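Last updated: December

Yusri Tjoa had given the arms names before he had given them anything to do, and Annelies Van der Linden, who had let him have the long end of her kitchen since the fall, thought this was the wrong way around. The left one was Visser, after the dentist they had both gone to as children. The right one was Ostow, which didn't mean anything as far as she could find out, though he had said it with such confidence that she let it go by.

"They should frame something," she said, one Tuesday, over soup. "You have a whole shelf of things your mother sent, and not one of them is on a wall."

So framing it was. He called the project Prirunix, because everything he built had to have a name that sounded like cough medicine, and he wrote it on the lid of the parts box and went at it every evening after work for three weeks. Felt went on the fingers first, dark and fuzzy, glued down with the patience of a man upholstering a chair for a mouse. Annelies graded papers at the other end and listened to the little motors clear their throats.

She had never minded noise in a house. Her own father had kept clocks, and when he died the quiet had been so large and so sudden that she had gone out and bought a secondhand refrigerator mostly for the hum. She told Yusri this on the second night, and he stopped what he was doing and put the screwdriver down and listened to the whole thing, refrigerator and all, which was one of the reasons he still had the long end of the kitchen.

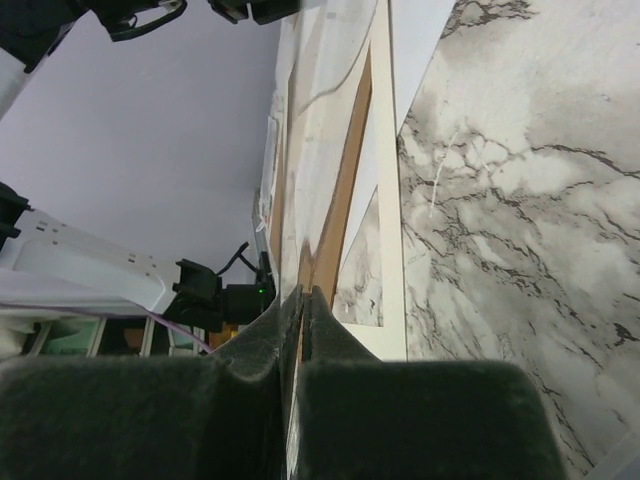
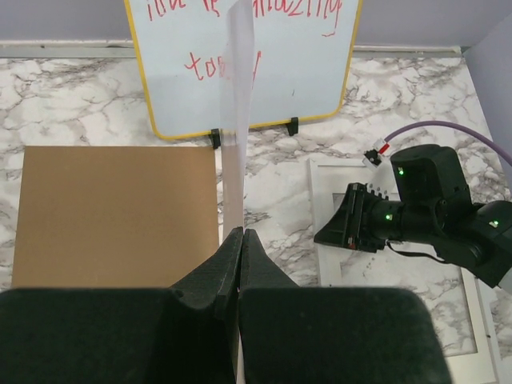
"It has to know how hard to hold," he said, without turning around. "Too soft and it slips. Too hard and, well."

"And what?"

"And then we buy another one."

He had bought several already. There was a shop out past Istumden that sold such things cheaply, and the woman at the register had started asking him how the family portraits were coming along. He hadn't had the heart to correct her. He had even, on the last visit, described a niece.

By then he had 223 tries written down in a school notebook, each with a small mark beside it that only he could read. Annelies had looked once, when he was out getting bread, and had found that next to a good many of the marks he had also put down what she was cooking. She closed the notebook and put it back exactly where it had been, slightly crooked, under the pliers. Leek soup, it had said. Leek soup again. Pancakes, very good.

"Try it slower," she said now.

"It's going slow."

"Slower than that. You're rushing it, I can hear you rushing it."

He typed something, and took it back, and typed it again. It was close to six and the windows had gone dark, and somewhere below them a neighbor was practicing the same four bars on the piano – she had been at those four bars since the summer – and getting a little further into the fifth each time before she fell off. Annelies got up and put the kettle on. She found the envelope from his mother on top of the bread bin, where it had been for so long that it had a ring on it from somebody's cup, and she took the photograph out and wiped it on her sleeve.

It was the old house, with the gate open and a dog nobody could remember owning asleep across the step.

"This one first," she said. "When they're ready."

"It could be a while," said Yusri.

"I know it could. Do you want lemon in yours?"

He said he did, and he moved the notebook over to make room for the cup.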